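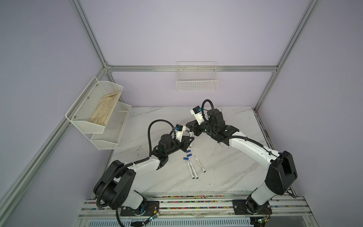
When can people in Pondik see the new street signs? They go up along Pálfi Street at the end of the month, and every one of them is lettered by hand.

2023-11-10
By Gergely Nyitrai

Pondik's hand-lettering contest has had its best year yet, with 194 entries from shopkeepers, pupils and a good many people who had never drawn a letter larger than their own signature. The rules were simple: one street name, one sheet, any style you like. The results are a joy - fat round capitals, thin slanting ones, and a lovely wobbly Q from a street that badly needed cheering up.
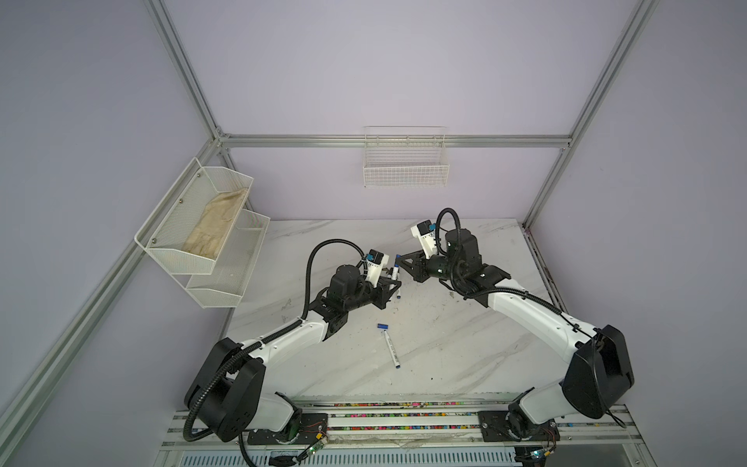
Csenge Barta would like the older house numbers done in the same way, and soon, before the last painted ones on the hill wear off.

The judges met in October and picked 11 winners. Each gets a copy of the finished sign to keep, made by Hemov at the same size as the one on the wall.

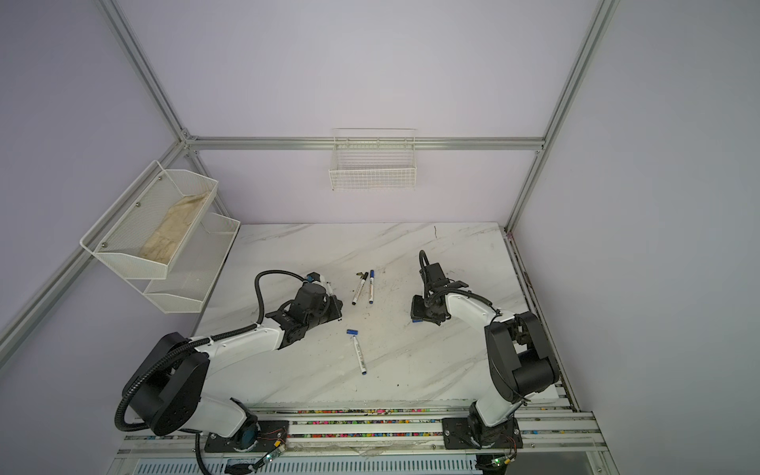
A white marker with a blue cap.

All the entries are on show in the Relarard hall until the signs go up, and entry is free. Do go and look at the back wall, where the under-tens have filled two whole boards (the purple ones are wonderful).
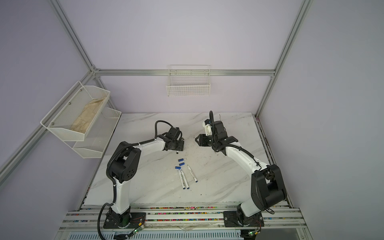
One reader from the lower town asks for a second round next spring, this time with shop names and a longer closing date.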